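Rules for Robot Teachers

Did you know that robots can learn by copying us? It's true, and it is so cool! At the Ulldale learning lab, people move things with their hands while computers keep track of every turn and tilt. Later, a robot studies those moves.

But you can't just grab stuff any old way. A robot that gets messy lessons will make messy moves! So the lab follows a list of 5 rules, written by an engineer named Pirmin Berchtold.

Check out the black-and-white squares on the little cube. A computer can read them, kind of like a store scanner reads a price tag, and work out where the cube is and which way it's tipped.
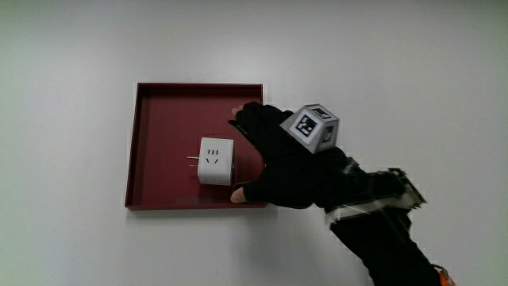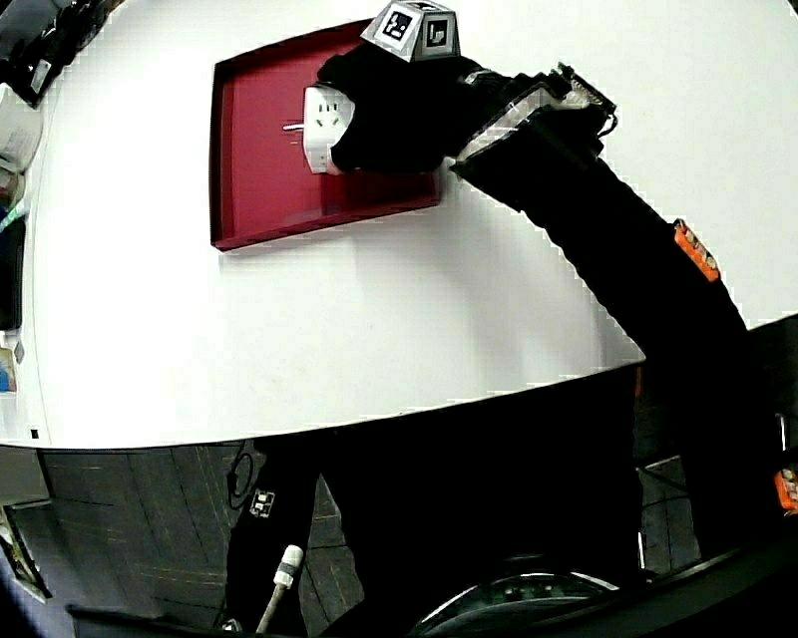
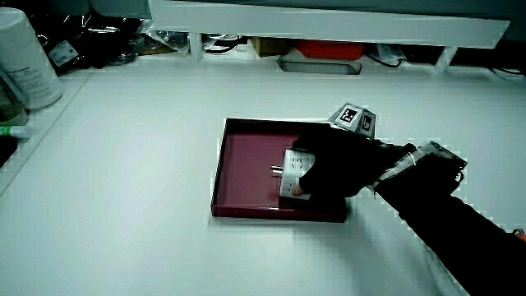
White plug gadgets, red trays and cubes with square codes.

The 5 Rules

1. Keep the cube showing. If your sleeve covers the squares, the computer gets lost!

2. Keep the space around the tray clear.

3. Never practice with a plug that's connected to the wall. Electricity is not a toy, for people or robots.

4. Move smoothly. No yanking, no throwing!

5. Take a break after 8 tries. Tired hands get sloppy, and the robot would copy that too.

One job might need 80 tries before the lesson is done. A tricky one can take 400. Wow!

Try it at home: put a block on a plate and pick it up 8 times, exactly the same way each time. It's harder than it sounds!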